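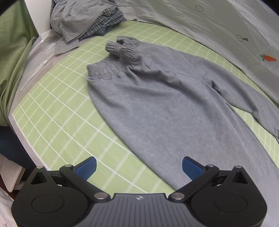
Torunn Nordin thinks I gave up on real clothes far too early, and she told me so over the phone before I'd even gotten my coat off. You can't write about getting dressed, she said, if you haven't worn a zipper since spring.

She has a point. I've worked from my kitchen for most of the past two years, and somewhere in there my wardrobe slid down a hill. First the blazers went to the back of the closet. Then the jeans. By last summer I owned two kinds of pants, soft and softer, and I'd started calling the softer ones "pajamas" only if I had actual guests.

So when my editor asked who wanted to spend December finding out what happened to the way we dress, I had my hand up before she finished the question (it was a video call, so she could only see me from the collarbone up, thank goodness).

I started at Sandberg, the tailor on the corner of Ovudgate, where I once paid to have a skirt taken in and have never since needed it to be. The shop is narrow and warm and smells like steam. Margit Torvik has run it long enough to have hemmed three generations of the same family, and she was not gloomy at all, which surprised me. I figured sweatpants would have finished her off!

"People bring me the soft things now," she said. "They want the cuffs shorter. They want new elastic. They love these clothes, so they repair them."

New elastic! I had never once thought of replacing elastic. When mine goes, I tie a knot in something and carry on until the whole garment gives up. Margit looked at me the way my dentist does. She charges 394 kroner for a waistband, and she says the trick is to quilt it down with several rows of stitching so it can't roll over on itself in the wash. Mine always roll. I have spent whole mornings walking around with a rope where my waist should be.

From there I went looking for somebody younger, and found Bendik Kristiansen, who teaches an evening sewing class above a paint store. He used to get people who wanted to make party dresses. Last fall he put up a sign for a class called Sirby, after the pattern he drew himself, which is a plain crew-neck top and matching pants in sweatshirt fleece, and he filled it in an afternoon. I sat in on a Tuesday and it was the loudest room I'd been in since before all this. People were laughing at their own sleeves. One woman had sewn a leg shut.

I bought the pattern, of course I did, plus the fabric and a ballpoint needle and a cone of thread the size of a flowerpot. It came to 669 kroner, for an outfit I could have picked up at the supermarket for a third of that. I told my husband it was research. 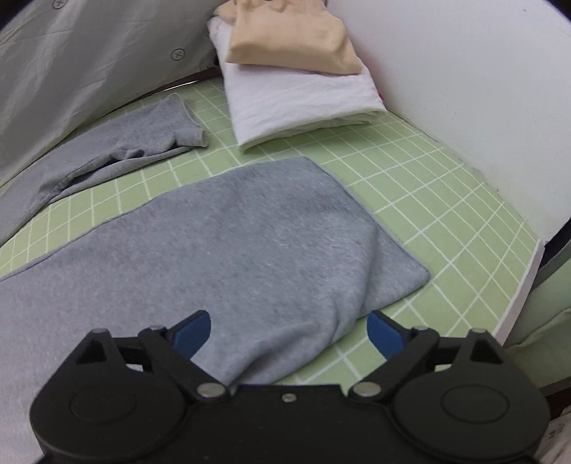
The cutting took me a whole evening, mostly because I kept turning the fabric the wrong way. Knits have a direction, and the stretch has to go around your body or you'll never get your arms up. Bendik says this at the start of every class and then says it again halfway through, and I still cut one sleeve sideways. It's fine if I don't reach for high shelves.

What got me was how much I cared. I have bought dozens of tops in my life without looking at the inside of one, and now I was up past midnight pressing a shoulder seam. I called Torunn to tell her, and she said a shoulder seam was at least a start, and did it have a zipper?

She isn't alone in holding out. Leonilde Barreto wore a pressed shirt and proper shoes at her dining table every working day, and she'd do it again. She takes the shoes off at five and that is the end of the workday. I tried it for a week. By Thursday I was in slippers, but I'll admit the first three days I did stop answering email at dinnertime, so maybe I need to try harder shoes.

Margit had one more thing for me when I went back to pick up my pants. She'd done the waistband, and while she was at it she had closed a little hole in the pocket that I'd been losing coins through for a year. She didn't charge me for the pocket. I wore them home under my coat, right down Ovudgate, past two people I know from work.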